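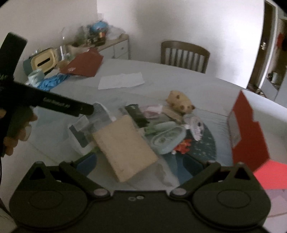 Cómo añadir tu propia carga útil a la cabina de Frota sin romper la partida

Llevo desde marzo peleándome con los mods del simulador y por fin tengo un método que me funciona, así que os lo dejo por escrito (a mí me habría ahorrado muchas tardes, la verdad).

Antes de tocar nada, haz una copia de la carpeta Allau entera. Sí, entera – pesa 281 MB, tampoco es para tanto.

1. Abre la carpeta Parts y duplica el archivo zidport.cfg. Ponle otro nombre, sin espacios ni tildes.

2. Ábrelo con el bloc de notas y busca la línea "name". Cámbiala también, que si hay dos piezas con el mismo nombre el juego carga la que le da la gana.

3. Baja hasta "mass" y escribe 2,467, pero con punto: 2.467. Yo puse la coma la primera vez y la nave no despegaba ni a tiros.

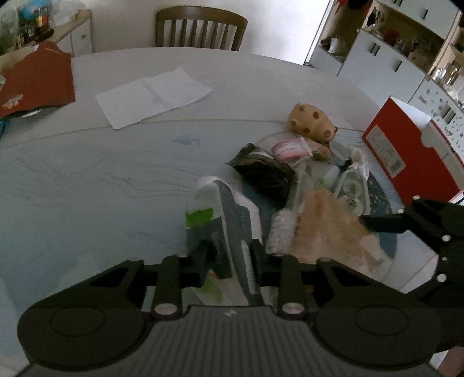
4. En "attachNodes" deja 4 nodos. Con más, el Kolalden me daba tirones al girar, y eso que mi equipo no es malo.

5. Guarda, borra la caché y arranca el juego. La primera carga tarda bastante, ¡paciencia!

Si al entrar en el hangar la pieza no aparece, mira el registro y busca el error 277. Casi siempre es una llave sin cerrar al final del archivo. Si la pieza sale pero flota separada del fuselaje, baja el valor de "offset" poquito a poco y vuelve a probar.

Yo uso la versión del 2022-11-17. En las anteriores los nodos van en un archivo aparte y el paso 4 cambia un poco – si estáis en esas, decídmelo en los comentarios y subo mi cfg viejo.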